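Questions on the Condition Report: Tülin Erdem on Moving In, Moving Out and the Security Deposit

Residents' Bulletin, Junville Rental Housing Office

Since October, every apartment managed by Grikeo in Junville has been covered by a single written condition report, which is opened on the day the keys are handed over and closed on the day they are returned. The report replaces three older forms that had been in use at different properties. Tülin Erdem, head of residential leasing, met with the Bulletin at the leasing office on the ground floor of Trịnh Court to answer questions sent in by residents.

Ms. Erdem began with the reason for the change. Grikeo manages 361 apartments in the city, and until this year the form a tenant signed depended on which building the tenant moved into. At Trịnh Court it was a single page with a box for each room. At the Zavix building on the north side it ran to nine pages and asked for the condition of every hinge.

"Neither of them served the tenant well," she said. "The short one left room for argument later. The long one was signed without being read, and I cannot blame a person who has a moving truck double-parked for doing that."

The new report is four pages long. It lists each room by name, with separate lines for walls, floors, windows, doors, fixtures and any appliance supplied with the unit. Each line has space for a short written note, and the tenant and the leasing agent initial the foot of each page. Photographs may be attached by either side. Ms. Erdem said that a photograph is treated as part of the report only when both parties have a copy.

Asked how long a tenant has to complete it, she said the report is filled in during the walk-through but stays open for seven days afterward. A window that sticks or a burner that does not light is often found only once people have begun living in the apartment, and such items can be added in writing, by email or on paper, within the week.

"We would much prefer a long list in the first week," Ms. Erdem said. "A long list costs the tenant nothing. It tells our maintenance staff where to go, and it protects the deposit."

The deposit was the subject of most of the questions received. Under the leases now in use, the standard deposit on a one-bedroom apartment at Trịnh Court is $1,000, held in a separate account for the length of the tenancy. Deductions may be made for unpaid rent, for cleaning beyond the ordinary, and for damage that goes beyond normal wear. It was the last of these that Ms. Erdem was asked to define.

She answered by going through cases. Faded paint is wear. Small nail holes from hanging pictures are wear, provided they are no larger than a standard picture nail. A carpet flattened along the hallway is wear, while a burn in the same carpet is damage. A countertop with light surface scratches is wear. A cracked sink is damage, unless the crack appears on the opening report, in which case the tenant owes nothing for it.

"People are surprised by how much falls on our side of the line," she said. "Paint has a life. Carpet has a life. If a tenant leaves after six years, we were going to repaint that living room in any case, and it would be wrong to bill for it."

Where a deduction is made, the new procedure requires a written statement with the cost of each item and, if the work has been done by an outside contractor, a copy of the invoice. The previous statement gave only a total. A charge of $70 for replacing a lock, Ms. Erdem said, must now appear as a charge of $70 for replacing a lock, with the room and the door named. Statements are sent to the forwarding address left by the tenant, and residents who leave no forwarding address may pick up the statement in person.

She was asked about roommates, who sent in several questions of their own. When two or more people sign one lease, the deposit is held for the household as a whole. If one of them moves out and another person takes the room, Grikeo does not refund a share of the deposit to the person leaving; that is settled between the roommates. The office will, however, carry out an interim walk-through on request and attach the results to the original report, so that the new roommate does not inherit a dispute over something that happened earlier. There is no fee for this.

"I would ask for it every time," Ms. Erdem said. "It takes half an hour, and it gives everyone the same piece of paper."

The closing walk-through has also changed. Tenants may now be present, and may ask for a preliminary visit up to 2 weeks before the end of the lease. At the preliminary visit the agent notes anything likely to lead to a deduction, and the tenant has the remaining time to clean, repair or simply ask questions. Ms. Erdem described this as the part of the procedure she had argued for longest.

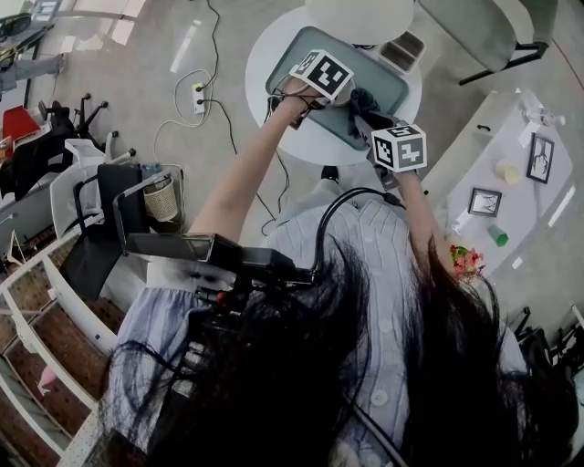
Ebise Tefera, whose question on the preliminary visit was among those submitted in writing, asked whether a tenant who fixes an item on the agent's list could still be charged for it if the repair was judged poor. Her concern was that a careful patch in a wall might be counted against her more heavily than the original hole.

Ms. Erdem said that a tenant's repair is judged on the same terms as anything else in the apartment. If the patch is sound and the color is close, it is accepted. If it has to be redone, the charge may not be higher than the charge would have been for the hole. Tenants who are unsure may leave the item alone and ask for the expected cost in writing before deciding - a request the office must answer within three working days.

On disputes, she said that a resident who disagrees with a statement should first write to the leasing office, naming the items in question. The file is then reviewed by Cayetano Cifuentes in the accounts department, who takes no part in the walk-throughs. The part of the deposit that is not in dispute is paid out while the review goes on.

Residents whose leases began before October keep their original form, but may request a walk-through on the new one at any point during the tenancy. Requests can be made at the leasing office at Trịnh Court between 9 a.m. and 4 p.m., or by leaving a note with the apartment number in the office mailbox. Blank copies of the report are kept at the front desk of each building, and Perihan Coşkun is preparing the large-print edition.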